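Guest Cabins and Landing, Sokosholm
Pre-Season Safety Walk-Through, With Comments

Area: Rundside cabins, main lodge porch, landing and shore path
Done in: May, before first guests
Marks used: OK / FIX / WATCH (look again next month)

1. Landing and boat steps

Mooring rings tight — OK
Deck boards, no soft spots — FIX
Comment: Two boards at the outer end give underfoot. Replace both before the ferry schedule starts. Until then the outer end stays roped off and guests board from the near side.
Life ring and line in place — OK
Ladder reaches below low water — OK
Lighting on landing — WATCH
Comment: Comes on late in the evening. The sensor may just need cleaning. Check it again at 9 p.m. once the lens has been wiped.
Load sign readable — FIX
Comment: The old sign is faded. The limit is 20 persons and the new sign has to say so in numbers large enough to read from the boat.

2. Shore path, landing to cabins

Length walked: 300 yards
Loose stones cleared — OK
Roots marked with paint — FIX
Comment: Paint has worn off by the birch bend. This is where people with wheeled luggage get stuck, so do this stretch first.
Handrail at the steep part — OK
Luggage cart brakes — OK
Comment: One grip is missing from the second cart. The cart can be used, but order a grip with the next Stunell delivery.

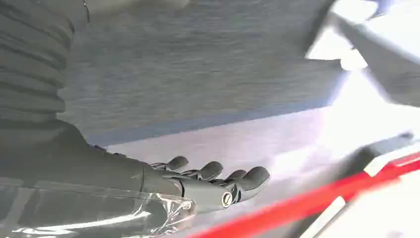 Dark gray hand, fingers out straight.

3. Cabins (each one checked separately, notes combined)

Smoke alarms sound when tested — OK in all but cabin 5
Comment: Cabin 5 alarm gave a weak chirp with a fresh battery. Replace the whole unit. Do not rent the cabin until this is done and signed off.
Carbon monoxide alarm near stove — OK
Stove door closes and latches — WATCH
Comment: Cabin 2 latch needs a firm push. It holds once shut. Add a line about it to the card on the wall.
Fire extinguisher, gauge in green — OK
Windows open fully from inside — FIX
Comment: Bedroom window in cabin 3 is painted shut. It counts as a way out, so this goes ahead of the cosmetic jobs.
Bunk ladders hooked and screwed — OK
Electric kettles, cords not frayed — OK
Emergency card by door, up to date — FIX
Comment: The cards still have last year's boat times. Reprint all of them. Keep the map, which guests say they use.

4. Main lodge porch and sauna

Railings, steps and trim — OK, with notes
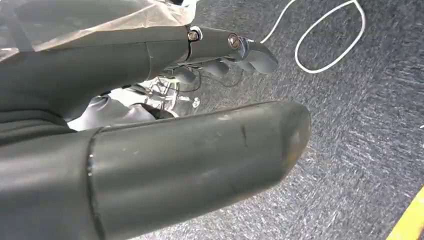 Railings were pushed by hand at every post, and none moved. The porch was last painted two summers ago and almost 94 feet of rail is now worn in places, mostly where guests lean to look at the water. Wear alone is not a FIX. If the surface only has a small dark scuff, like the one toward the tip of the gray thumb in the photo, write it down as cosmetic and move on. The same goes for pale smudges and dust. Mark FIX for splinters, cracks, raised nail heads, or any post that shifts.

Sauna door opens outward, no lock — OK
Bench screws below surface — OK
Guard around heater — WATCH
Comment: Solid, but one corner sits closer to the heater than the others. Measure it against the maker's sheet, which is in the Hyvönen binder in the office.
Non-slip mat outside door — FIX
Comment: Mat is missing. The old one was thrown out in September and no new one was bought.
Cold plunge steps, rail on both sides — OK

5. First aid and calls for help

First aid box sealed and in date — FIX
Comment: Burn gel is past its date. Everything else is good through the season.
Phone signal at landing — OK
Phone signal at far cabins — WATCH
Comment: Comes and goes with the weather. The lodge phone must stay unlocked day and night while guests are on the island.
Stretcher hung in boathouse — OK

Jobs to close before opening
Cabin 5 smoke alarm
Cabin 3 window
Landing boards and load sign
Path paint at birch bend
Sauna mat
Burn gel
Emergency cards

WATCH items go on the June sheet. Keep this copy in the office with last year's.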